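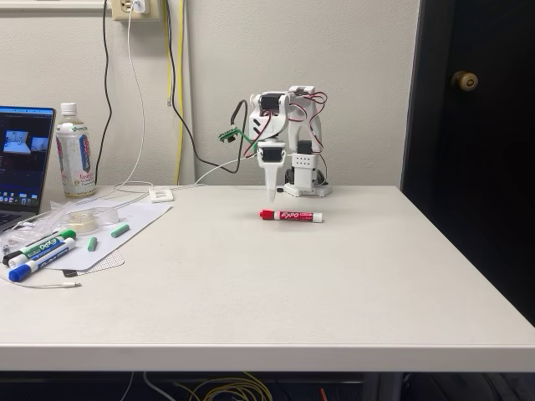 桌面机械臂抓取实验 安全与方法检查表(附意见)

适用范围:Talside 桌面抓取课题,白板笔拾取任务
检查时间:七月,星期四,下午场
填写方式:符合 / 不符合 / 部分符合 / 无法判断。意见栏由检查人填写,课题组书面回复后方可销项。

总体意见先写在前面。课题组在内部报告里称,用 Braltus 策略训练出的抓取方法“对物体摆放基本不敏感”。检查人读完报告和附录,没有被说服。下面前两部分是常规安全项,后两部分针对这句话的依据。安全项大多是小问题,方法项不是。

一、机械与工位

1.1 底座在桌面上固定可靠
结果:部分符合
意见:底座装在白色底板上,底板与桌面之间的固定方式,作业文件里没有写。臂虽小,快速回撤时的反作用力照样可以让底板移位。底板一旦移位,标定就作废,而报告没有提到任何一次重新标定。请补固定方式,并在桌面上画底板边线,每场开始前对一次。

1.2 打印件无裂纹、无松动
结果:无法判断
意见:支架和连杆大部分是3D打印件,没有更换记录。请建一张部件表,写明打印材料和装机时长。肩部连杆受力最大,建议单独列一行。

1.3 夹爪尖端防护
结果:部分符合
意见:夹爪细长,指尖偏尖。停机姿态是夹爪垂直朝下,停在待抓的笔的后上方。断电后臂会不会下坠,文件里只有一句“缓慢回落”,没有测试数据。人手摆放物体时正好要伸到这个位置。要求:摆放前先让臂退到远位,再伸手。

1.4 工作范围内无杂物
结果:符合
意见:夹爪近处只有一支红色笔帽的白板笔,前方和右侧桌面是空的。安全上没有意见。方法上的意见见3.2。

1.5 工位与门的距离
结果:部分符合
意见:桌子右侧挨着门。运行期间有人进出,是否会碰到桌子,没有评估。请在门外挂运行提示牌,或者运行时锁门并保证从里面能打开。

二、电气与桌面物品

2.1 舵机线束走向
结果:不符合
意见:红黑两色的舵机线从臂的上方和右侧绕过去,留出的线圈偏大。关节大角度转动时容易勾挂。线被拉住以后,舵机会继续出力,日志里看起来只是“到位误差略大”。报告把这类误差统一归入“执行噪声”,检查人认为归得太随便。请理线,加扎带,然后重跑一组。

2.2 电路板防护
结果:不符合
意见:绿色小电路板伸在臂的左侧,没有外壳。加一个罩子,工作量不大,不接受“下一版再改”的回复。

2.3 液体
结果:不符合
意见:笔记本电脑右边立着一只装有液体的塑料瓶,和通电设备同在一张桌上。瓶盖是盖着的,这不算控制措施。饮料和水一律移到别的桌子。

2.4 墙面及桌下线缆
结果:部分符合
意见:墙上有黑色、黄色、白色几条线垂下来,桌下还有一团黄色线缆。哪条属于本工位,没有标签。请逐条贴标,不用的拆掉,桌下的收进线槽。

2.5 耗材摆放
结果:部分符合
意见:胶带、粉笔、揉皱的透明包装和备用白板笔都堆在桌子左前方。包装请丢掉。备用笔放进盒子,理由同3.3。

2.6 急停
结果:不符合
意见:操作规程写的是“在电脑上终止程序”。这不能算急停。终止程序以后舵机是保持力矩还是释放,两名操作人的说法不一样。请在电源侧加一个伸手可及的断电开关,并写清断电后的姿态。

三、试验方法

3.1 试验次数与报告一致
结果:部分符合
意见:报告称共采集1,205次抓取,其中400次用于评测。日志条目能对上总数,但评测那部分里混有操作人手动中止后重来的记录。中止的算不算失败,报告没有定义。只要把中止的都剔除,成功率自然好看。请给出两种算法下的数字。

3.2 物体摆放的变化范围
结果:不符合
意见:这是检查人最不放心的一项。评测时笔基本横放在臂的正前方,落点集中在很小的一块区域。摆放由操作人凭手感完成,没有随机表。在这种条件下说“不敏感”,只能说明没有试过敏感的地方。请在桌面划格,由程序抽取位置和朝向,操作人照做,斜放、竖放、靠近臂展边缘的都要有。

3.3 背景与干扰物
结果:不符合
意见:相机若能拍到桌子左前方那堆东西,策略学到的可能是那堆东西的位置。课题组口头答复说“模型会自己忽略”。请拿出依据:把备用笔移走跑一组,换个位置再跑一组,两组结果并列。红、黑、绿、蓝几种笔帽都有现成的,也请分别测。

3.4 光照
结果:无法判断
意见:窗边的工位,上午和傍晚差别不会小。日志只记了开始时刻,没有照度。至少补记是否开灯、窗帘是否拉上。

3.5 操作人盲测
结果:不符合
意见:操作人知道当前跑的是 Braltus 还是对照组 Gelstead。摆放又靠手感,偏向从哪里进来不难想。由脚本随机切换,屏幕上不显示名称即可。

四、结果陈述

4.1 对比是否公平
结果:部分符合
意见:报告说 Braltus 的成功率接近80%,明显高于 Gelstead。可是 Gelstead 用的是默认参数,Braltus 调过2轮。给对照组同样的调参机会,再谈“明显”。

4.2 失败案例是否公开
结果:不符合
意见:附录只收了成功片段。失败的请按原因分类:没夹到、夹到后滑落、碰到桌面、线缆牵拉、其他。“其他”超过一成的,退回重分。

4.3 不确定度
结果:不符合
意见:全文没有一个置信区间。评测次数足够算,请算。

4.4 外部复现
结果:无法判断
意见:报告引用 Mao 工位的结果作为独立复现。那边用的是同一份权重、同一套标定脚本,只换了一张桌子。可以叫移机测试,不能叫独立复现,措辞请改。

结论与处置

安全部分:2.1、2.2、2.3、2.6整改完成前,不得无人值守运行。有人值守时可以低速运行,速度上限由课题组书面报来。

方法部分:现有数据支持的说法是“在固定工位、笔横放于臂前的条件下可以完成抓取”。“对物体摆放基本不敏感”一句请从摘要中删除,待3.2和3.3补测后再议。

复查:课题组提交回复后安排,复查时带原始日志,不收截图。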